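About Pathirana

Hello, and thanks for clicking on the page most people skip. I'm Sunil Siriwardena and I run Pathirana, a small evening school where grown-ups learn to cook the rice and curry I grew up eating. I started it in my own kitchen with a borrowed table, two pans and a very patient neighbour called Henk Verbruggen, who ate everything I put in front of him for the best part of a winter and told me when it was too salty (it was often too salty).

Pathirana was my grandmother's name before she married. She cooked for a house of eleven over a wood fire and never wrote a thing down, so what I teach is partly her food and partly my best guess at it. My dhal is close. My fish curry is closer than it used to be. Her coconut sambol I'm still chasing, and if you come on the October course you'll hear me grumble about it.

We moved out of my house when the class got too big for the hallway coats, and these days we're on the ground floor of the old Woltero building, down the side passage with the blue gate. There's no sign on the street yet, so if you reach the bike shop you've gone too far. It's a long room with a good oven, a bad oven and windows that open properly, which matters a lot when twelve people are frying dried chillies at once!

What do we do all term? The beginners' course starts with rice, because everyone thinks they can cook rice and then we all have a go and find out. After that it's dhal, then green beans, then a chicken curry that takes the whole evening, and we finish with hoppers. Hoppers are a thin, bowl-shaped pancake with a crisp edge, and your first one will stick. Mine still do. You eat what you've made at the long table at the end, at half past eight or so, and you take the leftovers home in a tub. Please bring a tub.

I don't teach alone any more. Qianru Zou came as a student, stayed behind to help with the washing up and now takes the whole vegetable side of things. She's far more organised than me – she weighs her spices, I use my hand – and people seem to enjoy watching us argue about it. Kenta Fukuda does the knife skills evening, and Habibur Paul looks after the shopping and knows every wholesaler within an hour's drive. If your curry leaves are fresh, that's Habibur.

We also print our own recipe book, called Rollilano after a joke on the very first course that I've been asked not to repeat. It has sold 253 copies so far. The first print run was 300, so there's still a small pile under the stairs if you'd like one. Ask at class, or send me a note and I'll post it.

A few things people ask me. You don't need to know how to cook. You don't need your own knives. Yes, we can do it without meat, and yes, we can turn the chilli down, although I may pull a face. If you have a nut allergy, tell me before you book and we'll talk it through, as we use cashews in a few dishes. If you've paid and can't make it, a friend can come in your place, just let me know their name.

The room holds twelve, and courses do fill up, but people drop out all the time, so it's always worth asking about the waiting list. I answer messages in the mornings, usually before nine with a cup of tea. Come hungry and wear something you don't mind getting turmeric on.
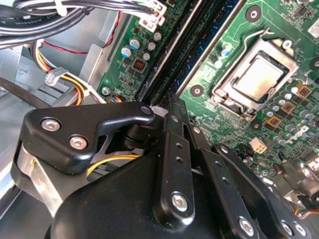

Words: Sunil Siriwardena, Pathirana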